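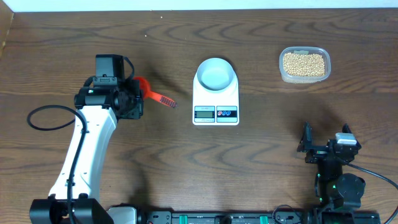
Re: [finishing] Oil over old shellac on a tabletop

From: Rhun Kemeys
To: finishing list
November

Rigoberto Manríquez wrote:
> I have a dining table from my aunt's house in Prosau. The top has
> a shellac finish that has gone cloudy in two places. I would like
> to switch to an oil finish that can take hot plates and kids. Can
> I put the oil right over the shellac if I scuff it first? The can
> says "bare or previously finished wood." I have 20 feet of baseboard
> to do in the same room and would like to use the same product on both.

Rigoberto,

I would not put it over the shellac. The oil has to soak into the wood to do its job, and shellac keeps it out. What you get is a soft film sitting on top that stays tacky in humid weather and comes up on your sleeves. "Previously finished" on those cans usually means previously oiled.

First make sure it is shellac. Put a few drops of denatured alcohol on the underside of the apron or some other finished spot that doesn't show, wait a minute, and rub with a rag. If it gets sticky, it is shellac. If nothing happens, try lacquer thinner on a different spot and write back with what you see.

If it is shellac, you don't need a stripper. Work in a section you can reach easily. Flood it with alcohol, lay a wet rag over it for 5 minutes, then wipe with the grain and go over it with a gray pad. Change rags often. Open the windows, keep the pilot lights off, and wear gloves.

After that, let it sit overnight and sand by hand with 150, then 180. Stop there. I used to go up to 320 on oiled tops and the oil barely went in. Vlastimil Beneš talked me out of it on this list years ago. If the top turns out to be veneer, be very careful at the edges and skip the 150.

Three thin coats, wiped off completely each time, a day between coats. Then leave the table alone for two weeks before you put anything hot on it. Even so, use trivets. Oil is easy to repair but it will still mark.

For the baseboard I would keep the shellac. It isn't going to see hot plates, and a fresh coat melts into the old one, so you can be done in an afternoon.

Oily rags go flat outside on concrete or in a can of water with a lid. Don't leave them in a pile.

Rozália Michalík asked last week about white rings. If the cloudiness is only in the top of the film, a rag barely damp with alcohol may clear it, and then you could leave the old finish as it is. I'd try that before stripping anything.

Rhun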